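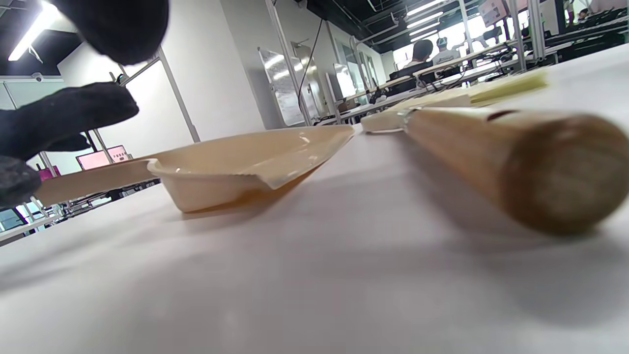 Search this site Search Go

Shared Workroom Upkeep – Progress Report to the Golport Small Spaces Fund

Prepared by Chih-ming Lau, workroom coordinator, Brisonance

We're really pleased with how this stretch has gone! The Fund's grant of $2,000 was meant to get the long workroom on a regular cleaning routine and pay for the basic supplies to keep it there, and both parts are well under way.

What we bought

We spent $200 on hand tools in July: brushes, dustpans and knit work gloves, all ordered through Zurton. We went for small tools on purpose. Most of the mess in our room is on top of the desks, and a full-size broom is no help there. People have taken to the little dustpans right away, and the flat lip sits nicely against a tabletop. The gloves with the grip dots are the favorites so far (they do collect lint, so we shake them out before they go back in the bin).

The room itself

This is a big space, with long rows of light-colored desks under the strip lights, glass partitions down one side and a window area at the far end. Light tops show every speck. That used to be a complaint and now it's a help – you can tell at a glance which desk needs a wipe. Small items still pile up on the rows farther back, and we'd like to deal with that before winter. Borislav Georgiev has drawn up a plan that gives each row its own storage bin, and the people who sit there have already agreed to it.

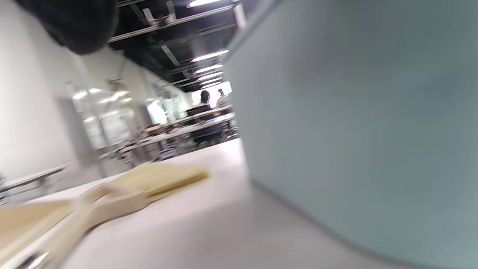 Tabletop routine

Each table now gets cleared, brushed toward one end, swept into a dustpan and wiped down. Borislav ran 2 short training sessions and the turnout was great, including several people from Başaran who only share the room in the mornings. We have settled on three rules:

1. Move things off the table before brushing.
2. Brush away from monitors and cables.
3. Put the tools back on the same hook.

The third one still needs work.
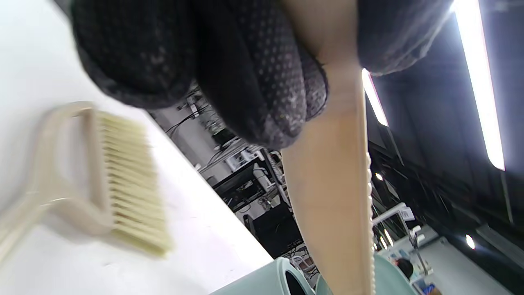 Brush and gloved hand at one of the white tables.

Still to do

Cables are next on the list. We want them tied up off the tabletops so that brushing is quicker, and we'd like to use part of the remaining grant for clips and sleeves. Please let us know if that needs separate approval. Storage bins for the back rows will follow once we have a price.

Contact: Chih-ming Lau, Brisonance workroom office | © Brisonance | Back to top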